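Cuaderno de taller - Base de incidentes en ruta, mesa de Urkbridge
3 de julio de 2025

Sigo con los duplicados del paso de Hurnent. Ayer dejé escrito que quedaba "poca cosa", frase que conviene borrar de este cuaderno y de mi vocabulario.

Estado al empezar: 176 despachos de prensa en la carpeta, todos sobre gente rescatada, detenida o muerta en el paso o en sus dos orillas. Trotirix los agrupa por fecha, lugar y cifra, y propone 51 incidentes distintos. El programa lo propone con una seguridad que ya quisiera yo para rellenar el formulario de vacaciones.

Primer problema: la fecha. Trotirix toma la de publicación cuando el texto dice "anoche" o "en las últimas horas". Un naufragio contado de madrugada por una agencia y recogido por la tarde en un diario local se parte en dos sucesos en cuanto cruza la medianoche. Si luego el diario añade que "las autoridades elevan el balance", sale un tercero. He cambiado la regla: la expresión relativa se resuelve contra la hora del despacho original, y si no hay hora se marca el día como intervalo. Ashley Wragg ya lo había propuesto en agosto pasado y lo apunté entonces como "excesivo". Consta aquí mi rectificación, en letra pequeña.

Segundo problema: quién cuenta. La misma patera tiene una cifra según el hospital, otra según la guardia costera y otra según el alcalde, que no estaba pero opina. Hasta ahora nos quedábamos con la más alta. Antes de eso, con la última. No encuentro en ningún cuaderno anterior por qué cambiamos, y la letra de esa semana es mía.

Propuesta para hoy: dejar de guardar una sola cifra. Mínimo, máximo, y fuente de cada extremo. Que el total anual salga como horquilla y que proteste quien quiera un titular.

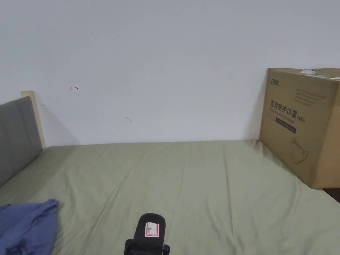
Marjorie Sedgwick: de acuerdo con la horquilla, pero no mezcles desaparecidos con muertos para calcular el máximo. En los despachos de Hurnent, "desaparecidos" a veces son personas que llegaron a tierra y se marcharon antes del recuento. Si las metes en el extremo alto, las estás dando por ahogadas. Columna aparte, por favor, y vacía cuando no se sepa. Vacía no es cero.

Tiene razón y además lo ha escrito con bolígrafo rojo. Hago la columna. Reviso de paso las celdas con cero: 29 eran vacíos disfrazados, heredados de la importación vieja, cuando la hoja de cálculo rellenaba por su cuenta lo que no le decíamos. Los paso a vacío a mano, uno por uno, leyendo el despacho otra vez. Es lento y no apetece. En varios el redactor no da cifra alguna y solo dice "un grupo", palabra que en esta casa ya ha provocado más reuniones de las que merece.

Tercer problema: los topónimos. El archivo Kershaw, de donde sale la parte antigua, escribe los nombres de la orilla sur como le sonaban al corresponsal. He encontrado el mismo embarcadero con ortografías que no comparten ni la inicial. Trotirix los trata como lugares distintos y, en un caso, ha colocado el punto en el mapa tierra adentro, en mitad de una sierra. Un rescate marítimo en la sierra. Lo dejo impreso en la pared para los días malos.

Mervyn Hollis tiene una lista de equivalencias que hizo para otra cosa. Trevor Hollis tiene otra, que no coincide con la primera. Les he pedido que se pongan de acuerdo entre ellos y me manden una sola. Ambos han contestado enseguida adjuntando la suya.
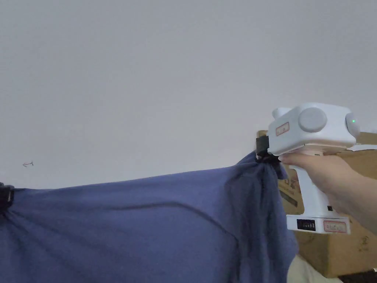

Mientras tanto uso esta regla provisional: si dos despachos coinciden en día (o intervalo), en tipo de embarcación y en hospital de destino, se funden aunque el topónimo difiera, y se anota "lugar en disputa". El hospital resulta ser el dato más estable de todos. Los periodistas cambian el nombre de la playa, la hora y la nacionalidad, pero el hospital lo copian bien, supongo que por haber llamado allí.

Prueba con la regla nueva: la herramienta vuelve a agrupar en casi 2 minutos, tiempo justo para arrepentirse de haberla lanzado sin copia de seguridad. Había copia. La había hecho Joanne Parsons, sin fiarse de mí.

Resultado sin validar, no lo citéis fuera. Quedan menos incidentes que antes, pero varios de los fundidos me parecen dudosos: dos botes en la misma noche, llevados al mismo hospital, pueden ser de verdad dos botes. Añado la hora de ingreso como condición cuando exista. Cuando no exista, a revisión manual, que es la forma elegante de decir que lo miraré yo.

Pendiente:
- Hablar con Joanne de cómo mostrar las horquillas en la ficha pública.
- Lista única de topónimos (Mervyn y Trevor, los dos, juntos, en la misma habitación si hace falta).
- Escribir a Kershaw y preguntar si conservan los télex originales o solo las transcripciones.
- Decirle a Ashley lo de agosto. Mejor de palabra.
- Volver a leer los dos despachos del bote gris. Uno dice remolcado y el otro hundido, y los firma la misma persona.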